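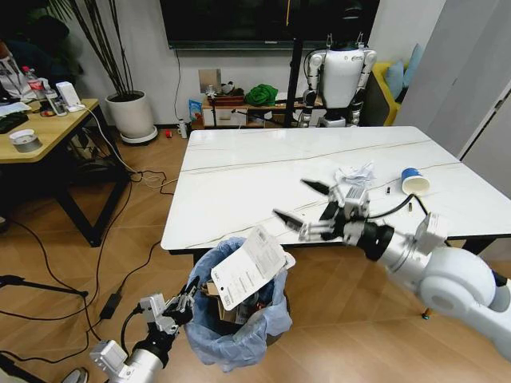
Grumexの双腕キットでテーブルの片づけ。左手が札をごみ箱の上へ。

家事ロボットのレンタル、テーブルの片づけだけでも頼む価値はあるでしょうか?

カテゴリ:くらし・家電 > ロボット・自動化
質問者:ゆずみそ大根さん
質問日:2018年10月5日
回答数:3

はじめまして。いつも読むばかりで、自分で質問を立てるのは初めてです。長くなりそうなので、お時間のある方だけお付き合いいただけたらうれしいです。

実家で一人暮らしをしている母が、手首を痛めてから細かい片づけをおっくうがるようになりました。料理や洗濯は自分のペースで何とかやっているのですが、食卓の上に紙コップやらティッシュやら、薬の袋に入っている説明の紙やらがたまっていくのが本人もつらいらしく、「誰かがこれだけ捨ててくれたらねえ」と電話のたびに申します。私は隣の県に住んでいて、月に4回行けたらいいほうです。

そこで調べているうちに見つけたのが、Grumexという双腕キットのレンタルでした。腕と指のある手が左右についていて、テーブルの上のごみをつまんでごみ箱に入れるところまでをやってくれるというものです。申し込み窓口はNorovという会社で、年間契約だと365日ぶんの契約、1日あたり1161円だそうです。9月に体験会があったので、主人を連れて見てきました。

体験会では、白い大理石風のテーブルに丸めたティッシュと倒れた紙コップが置いてあって、それから黒っぽい小さなものも載っていて、うちの母の食卓をそのまま見ているようで笑ってしまいました。手の動きは思っていたよりずっと静かで、バーコードのついた札のような紙を左手で持って、袋をかけたごみ箱の上まで持っていくところなどは、主人も私も見入ってしまったくらいです(主人はその間、質問用紙に記入するのも忘れていました)。

ただ、帰ってきてから冷静になると、気になることがいくつも出てきました。

まず、薄い紙や小さなものは家でも同じようにつまめるのでしょうか。体験会はきっと慣れた方が調整なさっているでしょうし、実家の食卓は少しガタついています。

それから、捨ててはいけないものまで捨ててしまわないかが心配です。母は病院の予約票をテーブルに出しっぱなしにする人で、ごみと大事な紙の区別は、正直なところ娘の私でもつきません。

あと、配線です。腕から出ている黒いケーブルがテーブルの上を通っていたのが目に残っています。床にもコード類がありましたし、母がつまずかないかと。

最後に、途中でやめたくなったときの扱いをご存じの方がいらしたら教えてください。パンフレットには年間契約としか書いてありませんでした。電話で聞けばいいのでしょうが、聞くと断れなくなる性分なもので……。

実際に使った方、似たようなものを検討された方、どんなことでもかまいません。よろしくお願いいたします。

回答1(ベストアンサー)

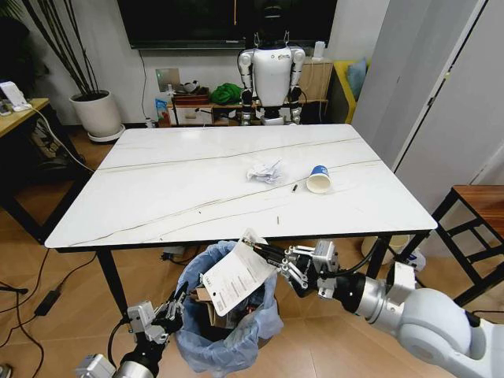 Fidel Cabral

ゆずみそ大根さん、こんにちは。お母さまのこと、ご心配ですね。私はGrumexを2台、仕事場で使っています。販売側の人間ではなくて、高齢の方の住まいの相談を受ける小さな事務所をやっておりまして、お客さまに勧める前に自分で試さないと気がすまないたちなので借りました。体験会にも顔を出していましたから、もしかしたらすれ違っていたかもしれませんね。日本語がところどころおかしかったらごめんなさい。

では順番に書きます。

紙のことですが、わりあい得意なほうだと思います。私の写真では右手が細かい字の印刷された紙をつまんで、ごみ箱の口の上にかざしています。こういう、ある程度こしのある紙はうちでもよくつかめています。苦手なのはテーブルにぴったり貼りついた薄い紙で、ぬれたレシートなどはほとんどだめです。指先がすべって、紙の上をなでて終わりになります。丸めたティッシュはふくらみがあるぶん楽で、紙コップも横に倒れていて困ったことはありません。

小さいものは、はっきり言って期待しすぎないほうがいいです。写真のテーブルにもペンのキャップのような黒い小さなものと、爪楊枝みたいな細い棒が残っていますね。うちで試したかぎり、キャップくらいの太さなら何度かやり直してつかむこともあるのですが、爪楊枝はまず人の手で拾うことになります。お母さまの手首でもそのくらいは大丈夫でしょうか。もし細いものをつまむ動作がいちばんおつらいのだとしたら、このキットは肝心なところで役に立たないので、そこは一度お母さまに聞いてみてください。

テーブルのガタつきは、先に直してください。うちの1台目は折りたたみ机に合わせて設置したのですが、机が動くたびに位置合わせをやり直すはめになり、私は一週間ほどかなり不機嫌でした。脚の下にゴムを敷いたらおさまりました。ごみ箱の場所も同じで、テーブルの手前側の縁の下、腕を伸ばさなくても届くところに決めてしまって、床に目印のテープを貼っておくといいですよ。袋は口が広がって縁にしっかり折り返せる大きさのものを。小さい袋だと縁が浮いて、紙が袋の外側に落ちます(最初の月はこれで何度もごみ箱を抱えて振りました)。

次に予約票の件、私もここがいちばん大事だと思います。Grumexは「テーブルにあるものは捨てるもの」という前提で動かすのが基本で、大事な紙かどうかを読んで判断してくれるわけではありません。設定で「捨てない範囲」をテーブルの上に決められるので、うちでは奥の隅をその場所にして、Gundauのトレーを置いています。トレーの中には手を出しません。ただ、トレーからはみ出した紙は持っていかれます。私は一度、歯医者の予約の紙をごみ箱から拾いました。ごみ袋を外に出す前に中をのぞく習慣は、つけておいたほうが安心です。

ケーブルは、はい、それなりにあります。手のところからも黒いのが出ていますし、電源まわりも場所を取ります。設置のときにNorovの人に「壁側に全部寄せてください」と最初に言うこと。置いてからだとなかなか動かしてもらえません。床を横切るところが残るようなら、私は一人暮らしのお宅には勧めていません。お母さまがテーブルのどちら側から座るかを、図に描いて渡すと話が早いです。

途中解約は私の契約書ではできることになっていますが、引き取りの費用はこちら持ちです。契約の時期で書き方が違うようなので、金額は必ずご自分の書面で確かめてください。電話が苦手でしたら問い合わせのメールで十分ですよ。返事はのんびりですが、しつこい勧誘は私は受けたことがありません。

値段に見合うかどうかは、うーん、お母さまがロボットのいる食卓をどう感じるかによると思います。うちのお客さまの中には、動いているのを眺めるのが楽しくて、わざとティッシュを丸めて置く方がいらっしゃいます。反対に、お試しの初日に布をかけてしまった方もいました。できれば、お母さまご本人と一緒にもう一度体験会へ行かれるのがいいと思います。

質問者からのお礼

Fidel Cabralさん、こんなに丁寧に書いていただいて、読みながら何度もうなずいてしまいました。爪楊枝の話、まさに母がよく使うので気になります。つまむのと握るのとどちらがつらいのか、今晩さっそく電話で聞いてみます。トレーもまねさせてください。予約票をはみ出させるのが目に見えるようですが……。布をかける方の気持ちも、母の性格を思うと少しわかります。次の体験会に母を誘ってみますね。ありがとうございました!

回答2
通りすがりの靴下さん

使ったことはないですが、テーブルに小さいごみ箱を置けばいいのでは。そのまま落とすだけですし、うちの祖母はそれでやってます。年間でその金額なら温泉に連れていってあげたほうが喜ぶと思います。

回答3
茶の間の工具箱さん

Grumexではなく、Ojedaという片腕のものを父の家で使っていました。もう返したので古い話になってしまいますけれど、少しでもご参考になればと思って書きます。

片腕だと、ごみ箱と反対側にあるものを取りに行くのにいちいち大回りをして、父が「わしが捨てたほうが早い」と言い出しまして、実際そのとおりでした。腕が左右にあるなら、そのあたりはだいぶ違うんじゃないでしょうか。そこはうらやましいです。

音は気になりませんでしたが、指の掃除が意外に手間でした。食卓で使うものなので、ジャムや醤油がどうしてもつきます。固く絞った布で関節のすきまを拭くのですが、父はやらないので、結局私が行ったときにまとめてやっていました。月に何度か通われるのでしたら、その係は質問者さんになる気がします。掃除の仕方と、替えの指先があるのかどうかは、体験会で聞いておくといいですよ。

それと、置く場所の寸法は必ず測ってください。うちは椅子が一脚入らなくなって、お正月に私だけ丸椅子でした。

お母さまの手首、早くよくなりますように。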